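Bruranel Garden Notes – README

Hello, and thank you for stopping by. Bruranel is a collection of plain text notes on growing lavender and the other gray-leaved shrubs that like the same kind of life, kept up by Teodoro Echevarría and Remedios Sepúlveda. It began as a folder of scribbles we mailed back and forth, and it grew (as these things do) into something other gardeners started asking for. So we tidied it up, gave every plant a number, and put it where anyone can get at it.

What you get

There are 156 entries, one for each plant or named variety we have grown ourselves or watched closely in a neighbor's bed. Most are lavenders, with a good helping of santolina, sage, artemisia and rosemary, and a few oddballs that Remedios could not bear to leave out. Every entry is a small text file, and there is one big table, plants.csv, that pulls the main facts together so you can sort them in a spreadsheet.

The columns in the table are:

id – our own number, never reused, even if a plant is dropped
name – the name on the label when we bought it
other_names – anything else we have seen it sold as
site – Basell or Nieto, explained a little further down
height and spread – in inches, in the third summer after planting
bloom – first month and last month of flowers
winter – fine, sulks, or lost
pruning – spring, after bloom, or leave alone
comments – whatever we felt like saying

If a box is blank, we do not know. Please don't read a blank as a zero or a no. We have had one or two people do that with the winter column and come away thinking that everything we own is dead, which gave us a bit of a fright too!

The two gardens

Basell is the upper garden, stony and windy, on a slope that faces south. Water runs straight through it. Nearly everything in the collection was tried there first, and the lavenders love it. Nieto is lower down, with heavier soil and a stone wall along the north side, and it stays damp well into spring. A plant that does well at Nieto will probably do well for most people, so if your ground is on the sticky side, filter on that site before you fall in love with anything.

We plant in September when we can, while the soil still has some warmth in it, and water every new shrub through its first full summer. After that they are on their own unless the comments say otherwise. No feeding, apart from a little compost at Nieto when a plant goes in.

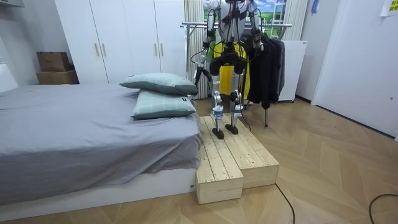
How we write down bloom and pruning

Bloom is counted from the first open flower, so a plant that shows color in the bud in May but opens in June goes down as June. Remedios is stricter about this than Teodoro, and where the two of us disagreed we went with her. Months are written as numbers, which makes sorting easier.

"After bloom" in the pruning column means a light trim that takes off the old flower stalks and a little of the soft green growth beneath. Please don't cut back into the bare brown wood on a lavender. Some will forgive you and plenty won't, and the comments say which ones have pulled through for us. Sages and artemisias are a good deal more easygoing, and we cut most of those fairly hard in spring.

The Zarkham folder

You will also find a folder called zarkham. It holds the older notes, from before we agreed on columns – around 700 lines of diary, some of it about plants and some of it about gophers. We have left the spelling alone. It is lovely to browse on a rainy evening, but don't build anything on it, as a few of the plant names in there were guesses that we later corrected in the main table.

Known problems

Entries 3 and 2 describe two santolinas that we now think are the same plant. Both are still in the table until we have seen them through another summer side by side.
Heights from Nieto run a little tall, as plants near the wall stretch for the light.
The winter column says nothing about how cold it got. We only started keeping a thermometer at Basell quite recently, and those readings are not in this release.

Using and sharing

Copy it, print it, hand it out at your plant swap. We only ask that you mention Bruranel somewhere, and that you keep the id numbers if you pass the table along. Corrections are very welcome, and so are notes from other gardens, though for now we keep those in a separate file called visitors.txt. Tell us what your soil is like and how long you have had the plant, and one of us will write back, usually Remedios, usually after supper.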